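Nanton Street Block Club: notes from the December meeting

We got going at 7:10, a little behind, since the side door to the hall was locked and I had left the key in my other coat. Sorry again to everyone who stood in the wind! Old minutes were read (skimmed, let's be fair) and passed with one fix: the fence on the corner lot is 120 feet long, and I had left off the "feet." 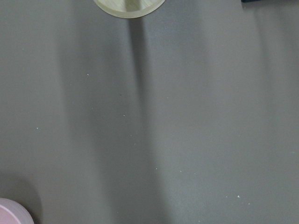
Posted by your block club secretary | Filed under: Minutes | 6 comments

Snow first, because everybody came to talk about snow. The city has changed the parking rule on our side, so when a snow alert is called, cars have to be off the even side by 9 p.m. instead of midnight. I read the letter out loud twice and we still argued over whether it covers the dead end past Maksymiv Bakery. I think it does, a couple of people think it doesn't, and I've agreed to call the street office and ask. Until I hear back, please park as if it does!

The shared snow blower is running again. It got a new belt and a carburetor cleaning, and it lives in the garage behind 561. Sign the clipboard when you take it and bring it back with gas in it (I am looking at all of us, me included). There was a motion to buy a second, smaller one. It was seconded, we talked it around for a good long while, and it got put off until we know what we're spending on the garden.

Which brings me to the garden. We have $2,000 from the neighborhood grant and it has to be spent by the end of spring. I had my heart set on raised beds and I still do, but the water question came up and it's a fair one. Right now we run a hose across the alley, and the neighbor who lets us do that is moving. Ideas were rain barrels, a real spigot from the city (slow, and pricey), or asking the bakery. I was asked to get a price on the spigot. The vote on beds waits for that number.

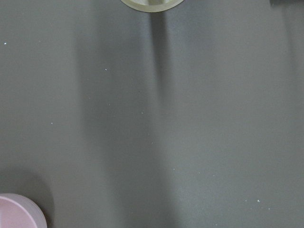 Gray tabletop with a pale, round object at the top edge.

Next up was the summer party. Last time the music ran late and we got two complaints, both polite. We voted to end amplified music at 9:30 and it passed easily, with one no. Dirkness, the band from over on the next block, would like to play again and said they're fine with the earlier stop. Somebody asked if they could also play a little less loud, and I said I'd pass it along. Nicely.

The Rusum app came up again. I've been trying it for our phone list and I like it, but plenty of you don't want one more thing on your phone, and I get that. So we're keeping the paper list AND the app through spring. If your number has changed, write it down for me clearly, please, my eyes aren't what they were.

Short items: the streetlight by the bus stop is out again and I've reported it again. The lending shelf needs kids' books. Whoever left a blue casserole dish after the potluck, it's clean and it's on my porch.

To do before next time: I call about parking and get the spigot price, the party group asks for the street permit, and the corner house measures for the beds.

We wrapped up at 8:45. Next meeting is in January, same hall, same time, and I'll have the key.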